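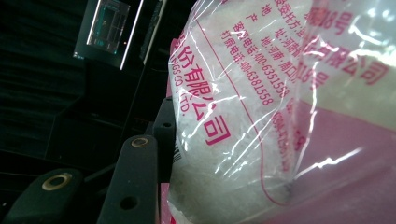
One reader of these pages maintains that sugar never goes bad, so it can stay in whatever bag it came in until the bag gives out. The first half of that is close enough to true. The second half is how you end up sweeping the pantry shelf.

I have my doubts about most storage advice, and about bag advice in particular. Thin clear plastic is fine for getting coarse crystals home from the store. It is less fine once you have cut a corner off. Sharp grains work into the folds, the fold won't stay folded, and by March you have a lump and a trail of grit.

Before you buy anything, try this. Cut straight across the top, never at the corner. Press out the air, roll the top down three turns and put on a plain binder clip. I have used the Civholm sealing clips, the long ones, and they hold no better than the kind in your desk drawer.

Keep the part of the bag with the printing on it. If you pour the contents into a jar, cut out the label and tape it to the side — salt and sugar look far too much alike to trust your memory.

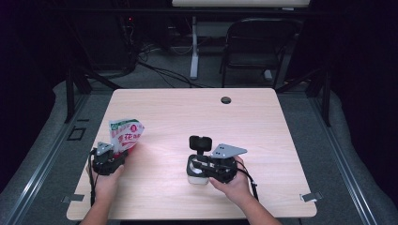
Photo: Tercombe Household Pages

Snack bags are another matter. People will tell you to fold the corners back, flip the top and skip the clip altogether. It works on a full bag with a stiff top. On a half-empty, crumpled one it lets go as soon as you bump it. I clip those too, and I stand them upright in a bin so the crumbs stay at the bottom.

Do the sorting on a bare table with a smooth top. Wipe it dry first. Grains left on wood will scratch if you drag a bag over them, so lift, don't slide.

As for the little drying packets, a box of 200 costs more than the sugar it's meant to protect. Get a jar with a decent lid. 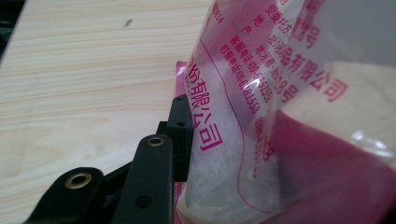 Can I put rice in with sugar to stop it clumping?

Rice is an old trick for salt shakers, and it does very little in a big bag. You'll also be picking it out later. Break up the lumps with a spoon through the closed bag and find a drier shelf.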